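June, the wet end of it

Moved the spices again. Tyson says this makes three times since Easter and that a man can only learn so many places for cumin. 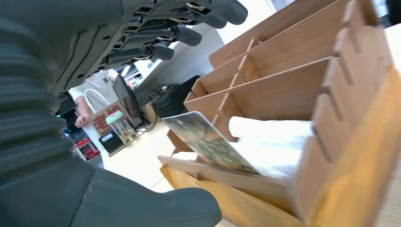

I blame the garage sale season, which started early in Finport this year and has already cost me 622 dollars, if you believe the notebook, and I don't. My rule was furniture only, nothing with a cord, nothing that needed "a bit of love." By the second driveway on Adham Street I had a lamp (cord) and a footstool (love, plus one leg). What I keep wanting is something like that light wooden rack with the tiered shelves, the panels slotted into one another and dividers standing up between them, so every small jar gets its own stall like a horse. What I keep coming home with is baskets. A basket is where objects go to be forgotten in a nicer colour.

Mrs. Batista two doors down had her sale this morning and I was there at 6, in the rain, in my good coat, which tells you what sort of person I've become. She wanted 200 for a pine dresser with a drawer that only opens if you lift and swear. I offered less. She looked at me the way she looks at raccoons. I paid the 200.

Tyson Ouellet, my lawfully wedded critic, carried the back end up the stairs and said nothing until the landing, where he said everything. The dresser doesn't fit the alcove. I measured the alcove, I just measured it in April, before we put the baseboard heater in.

So it lives in the hall for now and we go past it sideways. The cat has claimed the top and sheds on the mail.

Supper was beans on toast, no cumin, couldn't find it.

Must ring Killus about the eavestrough before it comes down on somebody. Also return the footstool leg to whoever's footstool it came off, as it's plainly not ours.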